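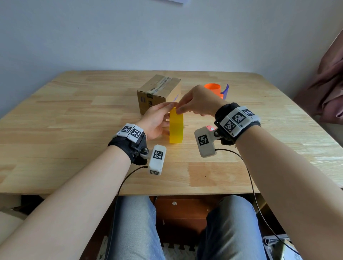
Both wrists tagged, yellow block in hand. The left one is the one giving me grief.

Wrist pose jumps when both hands are on the object
Forum: Perception and tracking

burkora_bench
Posted July 21, 2021

Hi all. I'm recording two-handed demos for a policy that will end up running on a pair of arms, and my left wrist pose keeps flipping. It's fine while I reach, then I close both hands on the block and the orientation snaps over for a few frames and comes back. Worst take so far: 60 bad frames out of 2331. Right wrist is nearly clean with the same detector settings. I'm running Sezer for the tag detection and a plain Kalman filter after it. Has anyone seen this?

Fotini Lambrakis
Classic planar ambiguity, I'd say. Your left housing has two tags and the right has three, so the left falls back to a single tag much sooner. With one small square seen nearly face on you get 2 valid solutions and the solver just picks one. Are you solving each tag separately or all the corners together?

burkora_bench
Separately, then averaging. I can hear you groaning from here.

Fotini Lambrakis
Groaning, yes! Put all the corners on the rigid housing into one solve and compare the reprojection error of both answers. If they're close, keep whichever agrees with the last pose.

ovby_tom
I'd leave the solver alone and fix the filter. Gate anything that rotates more than your wrist can between frames and let it coast. Took me an afternoon in Ovby and I've not touched it again.

Kyriaki Makris
Gating hides it, Tom. If the first accepted pose is the wrong flip, you reject all the good ones after it. Been there, lost most of January to it. Also, is the module on the bracket in the same rigid body as the strap housing? Mine could swing a bit at the hinge, so I keep them as two bodies.

ovby_tom
Fair, but you can reset the gate after 6 rejects. Works for me.

burkora_bench
Er, one body. I'll split them, do the joint solve and rerun the same take in Sideo tonight. Tom, I'll try your gate on top if it still wobbles.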